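Good practice at the bench: working with hand-held grippers

These tips are for anyone who uses hand-held grippers at a table, whether at home or in a shared workshop. They follow the Arthorpe bench rules, with a few additions of our own.

Clear the table before you switch anything on. Cups, keys and phones go elsewhere. If you use a grid mat, lay it flat and leave it where it is until the job is finished.

Keep loose paper to what the task needs. Printed sheets should lie flat, and scrap goes in the bin at the end of each run.

Place the lamp so that it lights the work and does not shine into a lens. Coil any spare flex close to the base - a trailing lead will catch a sleeve sooner or later. 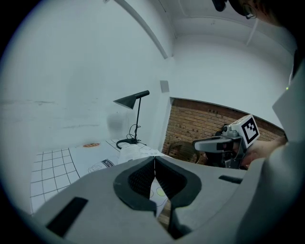
When 2 people share a table, agree who moves first and say so out loud. Keep the jaws apart when passing over each other's side, and never reach between them with a bare hand.

Do not cover or write on a printed marker. If one gets scuffed, replace it before the next run. Wipe finger pads with a barely damp cloth and let them dry fully. Solvents will harden soft fingers, so leave those in the cupboard.

Keep test objects light. The Arthorpe rules allow up to 500 g, and anything heavier should be moved by hand.

Check the screws on the mount each morning. A quarter turn is usually enough - stop as soon as you feel it bite.

Write faults in the bench book straight away, even small ones. A gripper that sticks once should be put aside until it has been looked at.

Contact: Arthorpe Workshop Tips, 70 Brekberg Road, Gulness | © Arthorpe Workshop Tips | Back to top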